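Read the Skastedum good practice guide for handheld demo collection over lunch. All of it. Posting my grumbles one at a time so I don't do it in a single howl.

1. It's long. The version I was sent has 259 separate recommendations. I do this work most days and I could not recite ten of them, and I don't believe the people who signed it off could either.

2. "Operators should perform the task naturally." Fine. Then a bit further on: "Operators should avoid unnecessary hesitation, correction or regrasping." Have you ever watched somebody wipe a board naturally? They hesitate, they miss a bit, they go back. Pick one.

3. Same complaint, different page. They want failed attempts thrown away "unless informative". Informative to whom? The person holding the grippers has to decide on the spot, with both hands full.

4. The bit on board wiping is where I really lost patience, having done an awful lot of board wiping. It says the starting marks should be "varied and representative". No word on how dark, how big, how long the ink has been left to dry. Ink from first thing in the morning is a different job from ink put on a minute ago, ask anyone who's had to scrub it.

5. And when is it clean? The guide says "visibly clean". Visible to me, standing up, under our lights? Or visible to the camera? We've had runs that I'd have passed happily and the checker bounced for a faint grey smear I couldn't find when I went and looked at the board.
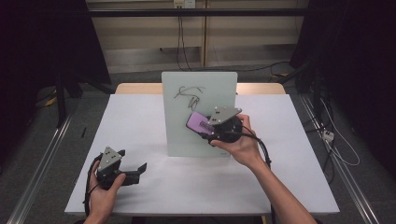
6. What we do at our place, for what it's worth: one scribble, one wipe, one look from the same spot every time. If there's a line you can still follow with your eye, it's a fail and gets marked as a fail. We keep the fails. Took us a whole December of arguing to get to those few sentences and they've done more good than any document I've been handed.

7. Idle hand. The guide has a full section on what the hand that isn't working should be doing. "Neutral, relaxed, in view." Mine is never relaxed, it's holding a gripper up. After an hour it's the arm doing nothing that aches. I'd swap that whole section for one line telling people to take a break.

8. Breaks, by the way: mentioned in an appendix. The appendix!

9. Cables get a decent paragraph, I'll give them that. Check the slack before you start, keep it off the thing you're working on, stop if it catches. Plain, short, can be followed by a tired person. Whoever wrote that one should have written the rest.

10. Session length. "A minimum of 200 accepted episodes per configuration." Where's that from? There's no footnote. I went looking and the only source I could find was an earlier draft of the same guide, which also has no footnote. A round number got typed once and now it's good practice.

11. We did 393 on our last configuration and I'd still not bet money on it. The first lot were all me, all right-handed, all wiping from the same side. By their rules, a lovely set. By mine, one bloke's habits with a tick next to them.

12. Somebody will reply that Marinescu have signed up to it. Yes. They've also signed up to two other guides that contradict it on the question of resets. Signing is cheap, I'd like to see the logs.

13. Flornov at least publish their rejects with the reason next to each one. Nothing fancy, just a spreadsheet. I learned more about wiping from scrolling that than from the guide's diagrams. If you want a standard, start by making everyone do that.

14. The Allow button. For those who've been spared it: the checking tool that ships with the guide shows you a warning, and under it a big button saying Allow. Press it and the episode goes through as compliant. No reason asked for, no name kept. I pressed it more than I'd like to say before I noticed what it did to the totals.

15. So when a dataset says it's fully compliant, what you know is that a person pressed Allow until the warnings went away. Might be good data. Might be rubbish. The badge can't tell you.

16. Before anyone says I'm against rules: I'm not. I've worked without any and spent weeks binning the results. I want rules short enough to tape to the wall and written by somebody who's had the pad in their hand.

17. Comments on the draft are open till the end of the month. I've sent mine in. I asked for a definition of clean, a reason box next to Allow, and breaks moved out of the appendix. Got an automatic reply thanking me for my engagement.

18. Someone's asked whether we'll follow it anyway. Probably, yes, where a customer insists. And we'll keep our own fail log next to it, and send them both.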